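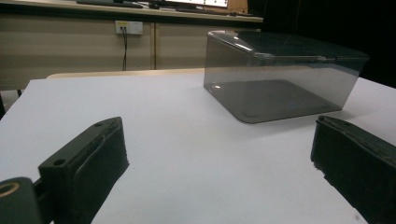
I have been promised a robot that tidies up since I was at primary school, so when Clamberg offered a month with the Stougaard I said yes before asking what it did. It sorts, lifts and puts away light household things. That is the claim on the leaflet, anyway. It costs 592 pounds a month to hire, and you supply the table.

I'll start with the setup, which took most of a morning. The instructions are clear enough until page nine, where they assume you already know what a calibration pass is. I rang the helpline and got Arben Zupan, who was patient and knew his stuff, and who talked me through it while I ate a sandwich. After that it ran without complaint, and it was quieter than my fridge.

The job I cared about was storage boxes. My sister's craft room has dozens of them, the see-through sort with rounded corners, and they have to be pulled out, filled, stacked and put back. If a machine can't manage a plastic box it has no business near a wine glass. So I gave it a box on a bare white table, nothing else within reach, and let it try.

See-through plastic turns out to be a mean test. The walls take on whatever is behind them, and the rim catches the light in one place and vanishes in another. A person doesn't care, you just put your hand out. The Stougaard cared a great deal. On a cardboard carton of the same size it was fine nearly every time. With the smoky plastic it would creep up, stop, back off and creep up again — at one point for around 4 minutes, by which time I had done the washing-up. 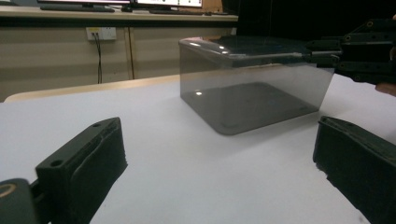
Tinted box on the white table, with a thin rod at the rim on the right.

Lifting by the rim was better than squeezing the sides, and Clamberg's own notes recommend it. Fine for an empty box. Put a few balls of wool in and the thing tips, and then you are on your knees picking up wool, a chore I didn't have before the robot came.

Toshiko Matsuda runs a small packing bench for a mail order shop and has tried both this and the Bema. She rates the Bema lower for reach and higher for speed, and uses neither of them on a busy afternoon. Her view is that they earn their keep on one item, in one spot, all day long. I can believe that. It isn't how a house works, though. In my house the box is never in the same spot twice and there is usually a cat in it.

Good points: solid build, simple stop button, a helpline with a human on it. The soft goods mode did a decent job of moving folded tea towels from one pile to another, if that is something you need.

Bad points: the price, the dithering over anything clear or shiny, and an app that logs you out whenever it updates. It updated a lot.

I'd look again when the hire cost has halved and it can pick up a full box without a rehearsal. Until then, 2 stars out of five, and one of those is for Arben.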